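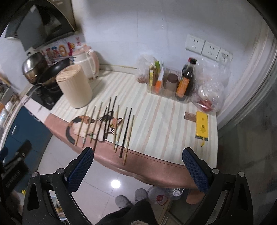
Progress report to the Bodano Fund
Shared Kitchens strand, Ladum house
Covering the period from the start of April
June 3, 2019

1. Where things stand

The short version is that the kitchen at Ladum is tidier than it was, the utensil sort is partly done, and I remain unconvinced that the sort is what made it tidier. I was asked to write this report in a way that shows progress against the plan. I have tried to do that, but I'd like the Fund to read section 4 before it decides anything about the second payment.

The plan you approved has three pieces: clear out the drawers and shelves, match up whatever comes in pairs or sets, and give each kind of thing a fixed home near where it gets used. The first piece is finished at Ladum. The second is under way. The third has been started in one corner of the kitchen and nowhere else.

Nothing has begun at the Budis house. The plan said it would have by now. The residents there asked to see how Ladum went first, and I think that was a fair thing to ask.

2. The chopsticks

These take up more of this report than I expected when I wrote the proposal. They were listed as a "quick win," a phrase I'd like to withdraw.

The kitchen's chopsticks have come in over the years from takeout bags, from gift sets, and from people who moved out and left theirs behind. Some are dark and some are light. A few of the light ones have a bit of pattern near one end. The lengths don't all agree. In the drawer they looked like one big supply, and everybody at Ladum assumed there were plenty. Once you try to put them in pairs, the supply shrinks fast.

The method we settled on is a plain one. A handful goes out on the small table by the stove, laid side by side across the striped cloth with the cat on it, and then they get picked up one at a time and compared with their neighbors. Dark goes with dark, light with light, then length, then the shape of the tip. The table is small enough that you can see the whole handful without moving your feet. That matters more than it sounds. An earlier try at the long counter went badly, with sticks rolling into the gap behind the toaster and people losing track of which had already been looked at.

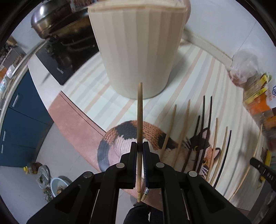 The dark ones are harder than the light ones, which surprised me. With the light wood there is usually some small thing to go on: a band, a patch of color, a difference in the grain. Two dark sticks can look like a pair lying down and then turn out to be different thicknesses when you hold them together. We had several false matches in the first session, and I only found them when setting the table for a group meal.

The striped cloth doesn't help much either. A light stick lying more or less along a pale stripe is easy to pass over. I suggested a plain towel on top. The residents like the cat and voted the towel down, and the sorting has gone on over the cat ever since.

Odd sticks were supposed to be thrown out after the first pass. I stopped that. People kept finding the partner a week later in a lunch bag or at the back of the pencil jar, and by then the first one was gone. The odd ones are now kept in a jar until the end of the period. I know the plan says "no holding boxes." The plan was wrong about this.

3. The stove corner

This is the one corner where things have been given a fixed home, so it is the only place where I can say anything about how well that works.

The idea was to keep on and near the small table only what a person cooking would reach for. The tall ribbed container was the first item to be given a spot there, toward the back. It is a good size and it doesn't tip over easily. The residents haven't agreed on what should live in it, and I have heard three different answers from three different people. The pitcher with the pink lid was supposed to go to the shelf by the sink. It has been moved there more than once and it comes back. At this point I'd call the back of the table the pitcher's home and change the labels to match.

Pots and pans are a separate argument. The plan says the stove top should be clear when no one is cooking. In practice things get left on it, a frying pan most often. I used to write this down as a failure each time. I've stopped, partly since the kitchen is short on cabinet space at a height that everyone can manage, and partly because a pan left on a stove bothers me a good deal less than it bothers the plan. If the Fund wants the stove top rule enforced, then the Fund needs to pay for a rack.

4. What I doubt

The proposal claimed that sorting utensils would lead to less clutter overall, and it leaned on the Arabzadeh method to say so. I've now worked through the Arabzadeh handbook from front to back. It is a pleasant read. It has a lot to say about how people feel after sorting a drawer and very little about what the drawer looks like two months on. The before-and-after pictures in it are all taken on the day.

At Ladum I went back to look at the drawers that had been cleared in April. Two were still in good order. One had filled up again with rubber bands, soy sauce packets and a bicycle pump. I can't tell you whether that is a good result, because no one wrote down how long a tidy drawer lasted before we came along.

There is also the matter of attention. When someone turns up every week and asks about the kitchen, the kitchen gets cleaner. That would be true if I turned up and asked about the curtains. I don't know how to separate that from the sorting itself, and I don't think the plan does either.

What I will say in its favor is that the pairing sessions are popular. People sit down and talk while they do it. Some who never came to house meetings have come to these. That wasn't a goal of the grant, and I'm not going to slip it in as one now, but you ought to know.

5. Money

The first payment was 200 dollars for supplies at Ladum. Of that, 131 dollars has been spent, mostly on drawer dividers, shelf liner and labels. The dividers were a poor buy. They are too short for the drawers at Ladum and slide to the front whenever one is opened. I should have measured first, and I'll take the blame for that one. The labels were cheap and have held up.

The rest of the first payment has been kept back for a utensil holder wide enough to take pairs without jamming them.

The second payment, also 200 dollars, is meant for Budis. I'd rather it were not sent yet.

6. Next period

Finish the pairing at Ladum, including the jar of odd sticks.

Look at the cleared drawers again without telling anyone ahead of time, and write down what is in them.

Take "before" notes at Budis, drawer by drawer, and leave the drawers alone for a month. If they change on their own, we'd better know that.

Measure the drawers at Budis.

Decide with the residents what goes in the ribbed container. I have asked for this to be settled before the next house dinner and do not expect that it will be.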